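Gidey wants the gravel pit, and the hearing is in March

I spent last night reading the application Gidey has lodged for the old Histow paddocks, all 746 pages of it. Most of it is appendices. The part that matters to people on the Natville side is the haul route, and you have to get to page 491 before there's a map of it.

The trucks would come out at the north gate, go past the school and join the highway at Lorkley. Gidey says the southern track was ruled out on cost. It doesn't say what the cost was. I've written to ask for the figure and had an automatic reply.

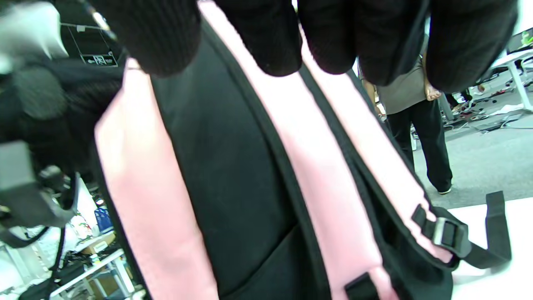

Page last changed: March, 9:40 pm

Groundwater is the other thing. There are 2 test bores, both at the top end of the site, and the creek is at the bottom. Chak-lun Au, whose bore is the closest to the boundary, has kept his own water levels for years and has offered them to the council. I hope they take him up on it.

Hiwot Abera rang to tell me the council has received more than 742 submissions. I don't know how many are for and how many against. Mine is in, and it asks for a third bore near the creek and no trucks before 9 in the morning on school days.

I'm not against a quarry as such — the gravel for our own roads has to come from somewhere. I'd like the southern track looked at properly first. If you want to speak at the hearing you need to put your name down at the council office by 4 pm the day before.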